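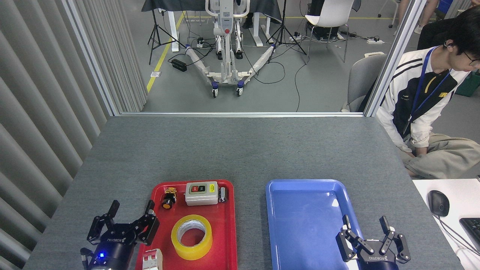
Search this site Enter keywords Go

Notes for my talk, Nondbridge repair evening, Sat 22 July

Slide 1. Title only

Good evening and thank you for coming. Please excuse my accent, and if I speak too fast, raise a hand. My subject today is very small. I want to talk about trays, and how we sort electrical parts on a bench before we do anything else with them.

(Wait until the back row has chairs.)

Slide 2. Where I learned it

I worked eight years in the parts room at Hakim, in Flambridge. It was a narrow room with one long bench. We received returned switches, breakers, push buttons, plugs, everything mixed in one carton. On my first day I put all of it on the bench and I spent the whole afternoon looking for one screw. In October of that year we began to use two trays, and I have kept this habit until now, also at home.

Slide 3. The two trays

One tray is red and one tray is blue. Red is for what has arrived and is not yet checked. Blue is for what is checked. At the start of the job the blue one must be empty. I say this strongly. If there is one old part left in the blue tray from the day before, then you do not know any more what is checked.

The colors are my choice. At Pimmont they use green and white and they are happy with it. But choose two colors which look different also in bad light.

A raised rim is important, and rounded corners are good too. You can take a small part out of a round corner with one finger. In a sharp corner it stays.

(Show my own tray, the one with the repaired rim. Pass it around.)

Slide 4. What goes in the red tray

Look at the red tray in the picture. There is a small push button with a yellow housing, of the emergency stop kind. There is a white switch box with a red button and a green button next to each other. There is a circuit breaker with a red toggle. And in the middle there is a roll of clear packing tape.

People often ask me if tape may be in the same tray. My answer is yes, for the sorting. Everything that came in the carton goes in the red tray, also the tape, also a piece of paper. You decide later. If you begin to decide while you are unpacking, the work becomes slow and you make mistakes.

Slide 5. The order of moving

I move the biggest piece first. When the switch box is out, there is more room for the fingers. Then the breaker, then the small button. The tape I take last because it rolls, and I lay it flat.

One piece in one hand. Please do not take a handful. With 28 pieces in a carton, a calm person needs about 60 minutes to sort and check them, and this is fine.

Slide 6. The surface

A bench with felt is very pleasant for this work. Parts do not slide and they do not get scratches, and it makes less noise. Gray felt is my favorite, for black and white parts are both easy to see on it. The bad side is that felt holds small metal dust, so brush it every evening. At Hakim we forgot this for a full winter and we had to buy new felt.

Keep the keyboard and mouse on a different desk if you have one. The list can be typed there, and the cable does not pull anything from the bench.

Slide 7. Try it

(Give out the trays now. There are 2 sets for each table. Ten-minute limit, then change places.)

Please start with the blue tray empty. I will walk between the tables and you can ask me anything. The cartons must go back under the window when you finish, and the felt mats stay where they are.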